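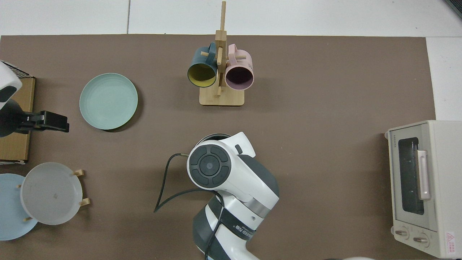 Unit 6: Consuming versioned client libraries

Course handout, Applied Software Integration. Read before the December lab.

6.1 Scope

These notes cover how a client library for a remote HTTP service is selected, pinned, restored and wrapped in an application. The running example is the Tronik package, a client for the Evudside parcel-rating service used in the lab. Publishing your own package is covered in Unit 7.

6.2 Terms

Package: a compressed archive holding compiled assemblies and a manifest.
Manifest: the metadata file listing the identifier, version, licence, target frameworks and dependencies.
Feed: an endpoint that answers search and download requests for packages. The lab uses an internal feed named Skikau.
Direct dependency: a package named in your own project file.
Transitive dependency: a package brought in by another package.
Restore: resolving the complete dependency graph and placing every package in the local cache.

6.3 Version numbers

Versions take the form major.minor.patch, with an optional pre-release suffix. Under semantic versioning a change in the major number signals an incompatible change to the public interface. The convention is not enforced by the feed. Maintainers break it by accident, most often by tightening the validation of an argument in a minor release.

A version written in a project file is read as a minimum unless it is enclosed in brackets. The usual notations are:

1.4.0 - 1.4.0 or higher
[1.4.0] - exactly 1.4.0
[1.4.0,2.0.0) - 1.4.0 or higher, below 2.0.0
(,1.4.0] - 1.4.0 or lower

Where two paths through the graph ask for different minimum versions of the same package, the resolver takes the lowest version that satisfies both. A direct reference in the project overrides the transitive ones. If the override is lower than a transitive minimum, restore reports a downgrade and, under the lab settings, fails.

6.4 Lock files

A lock file records the resolved version and content hash of every package in the graph. Commit it with the source. On the build server, run restore in locked mode, so that a mismatch between project file and lock file stops the build.

The sample solution has 2 direct dependencies and resolves to 65 packages in total. Open its lock file and trace one serialiser package back to the direct dependency that requires it. You will need this for Question 3 on the lab sheet.

6.5 Choosing between clients

Search by tag returns every package whose author supplied that tag. Tags are free text and are not reviewed. Check the following before adopting a result:

the licence expression, and whether it is compatible with your own
the target frameworks
the date of the latest stable release
whether the repository link resolves, and whether the source there matches the package
whether the package is a fork, and how far it has diverged from the original
the number of transitive dependencies

Download counts are a weak signal. A single organisation with an uncached build server can generate more than 2000 downloads of an otherwise unused package.

6.6 Wrapping the client

Do not let types from the client library appear in your domain code. Define an interface in your own namespace, implement it with an adapter, and register the adapter at start-up. Replacing the client then affects the adapter and its tests only.

The adapter is also the place for request limits. Evudside accepts 50 requests per minute per key and returns status 429 beyond that. Tronik does not retry. The adapter should read the Retry-After header, wait for that period, and give up after a configured number of attempts. Retry only idempotent calls. A rating query may be repeated safely; a booking may not, unless the same idempotency key is sent each time.

Keys are read from the environment. A key committed to the repository must be revoked, as deleting the file leaves it in the history.

6.7 Reading

Course reader, chapter on dependency resolution (Kawaguchi library, short loan). Section 4 may be skipped - its treatment of framework-dependent assets predates the current project format.

6.8 Preparation for the lab

Clone the sample solution and restore it against Skikau. Change the Tronik reference from a minimum to an exact version, restore again, and save the difference between the two lock files. Bring the saved output with you.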